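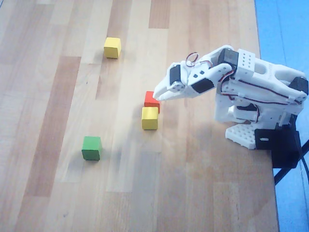

Looking after oil paintings and framed prints at home

Most damage to pictures in ordinary houses is caused by light, damp, heat and handling. The notes below cover routine care only. Flaking paint, tears, mould on the paint side and anything of real value should go to a conservator.

Choosing a wall

Internal walls are preferable to external ones, which are colder and attract condensation behind the picture. Avoid chimney breasts in use, the space over a radiator, and any wall facing a south window. Bathrooms and kitchens are unsuitable for works on paper and poor for canvas.

Watercolours, pastels and coloured prints fade faster than oils and the loss is permanent. Hang them in the dimmest room that still allows them to be seen, and draw the curtains when the room is not in use. UV-filtering glass slows fading but does not stop it.

Hanging

Use two hooks per picture, set in from each side of the frame by a quarter of its width. The picture will stay level and the load on each fixing is lower. Picture cord perishes; check it every July and replace it if the strands have begun to part near the rings. Brass wire is acceptable for small frames. For heavy frames use mirror plates screwed to the wall.

Fix a cork or felt pad to each lower corner of the back. The gap lets air pass behind the canvas and keeps the frame from marking the paint.

Dusting

Lay the picture face up, or stand it upright on a folded towel and have someone steady it. Use a soft, dry, flat brush of goat or badger hair, about 30 mm wide, and keep it for this purpose only. Work from top to bottom without pressing. Do not use a cloth, which catches on raised paint, or a feather duster, whose broken quills scratch varnish. If any fragment of paint comes away, stop and keep the fragment in a folded paper.

Do not clean oils with bread, potato, onion, saliva or washing-up liquid. All are recommended in older household manuals and all leave residue or soften the paint. Şükran Dönmez, who restores canvases at the Closmont workshop, has a panel on her shelf treated with half a potato some decades ago, and the starch is still in the cracks.

Glass

Spray the cloth, never the glass. Liquid runs down behind the rebate and is drawn up by the mount. Acrylic glazing should be wiped with a barely damp microfibre cloth and no ammonia. Never rub acrylic over a pastel, as the static lifts the pigment.
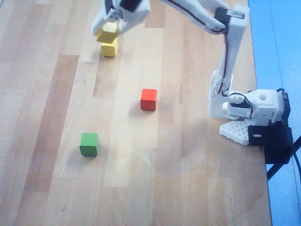
Gilded frames need a clear bench and good light before any work is done on them. Water-gilt surfaces are soluble in water and must be dusted dry. Oil gilding will tolerate a slightly damp swab, but the two are hard to tell apart, so treat both as water-gilt. Raise the frame on padded blocks at the corners so that the ornament does not touch the bench. Use one block at each corner, all of the same height, and avoid setting one on top of another like the two yellow cubes on the table; a stacked pair shifts when the frame is turned. Do not touch up losses with bronze paint, which turns brown.

Storing

Stand canvases upright, face to face and back to back, with stiff card between each pair. The card should be larger than the bigger of the two pictures. Keep them clear of the floor on battens. Lofts are too hot and cellars too damp; the bottom of a wardrobe on an inside wall is usually the best place available. Do not wrap in bubble film for long periods, as it prints circles into soft varnish.

Loose prints go flat in an acid-free folder. Remove paper clips, rubber bands and adhesive tape only if they come away freely.

Records

Photograph the front, the back and any labels. Note the size without the frame, the condition and the date. Leave old labels in place even where they are torn.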